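Kulness publishes its first Plain Kitchen Guide, and asks Britain to stop refrigerating the ketchup (or start)

July 25, 2026 - For immediate release

Kulness, the household advice publisher, has released The Plain Kitchen Guide, a 76-page booklet on where to keep food and when to part with it. It is free to download and costs £12 in print, a price the publisher describes as fair and its founder's mother describes as steep.

The guide grew out of letters. Readers of the Kulness newsletter were asked in June to send in the one storage question that causes the most trouble at home. The answers covered bread, eggs, honey, half an onion and a jar of capers that had outlived two marriages. Ketchup came up in 46 of them, several in capital letters.

"We thought we were writing a booklet about food," said Golshifteh Asadi, who edited the guide. "Quite a lot of it is about who was right in 1998."

Tins get the longest chapter. Readers will find out how to read a date stamp, which dents matter (the ones on a seam, mostly) and what to do with the rest of the sweetcorn once the tin is open. The answer is to put it in a tub with a lid, in the fridge, and eat it within a couple of days. Kulness accepts that many people already know this and are doing something else.

There is also a page on the cupboard over the cooker, where a great many households keep their oil and spices. It is warm up there, and neither does well for it. The guide suggests a cooler shelf and does not expect to be obeyed.

Domingo Palma, a retired canteen manager who checked the text, asked for one change to the first draft. "They had written that rice keeps well," he said. "Dry rice keeps well. Cooked rice is a different animal and I wanted that in bold."

Printed copies come with a sheet of 80 blank freezer labels. Kourosh Bahrami, who designed them, has left a line for the date and a larger one for what the thing is - his own freezer having supplied the research.

A second booklet, on cleaning products and the things people mix that they should not, is planned. It has no title yet, although Struan Drummond in the Kulness office has suggested several that will not be used.

Review copies and interviews: Mahnaz Kazemi, press desk, Kulness.

ENDS

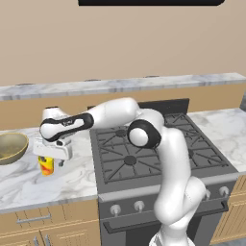

A can on a marble countertop, beside a gas range. Computer-rendered illustration.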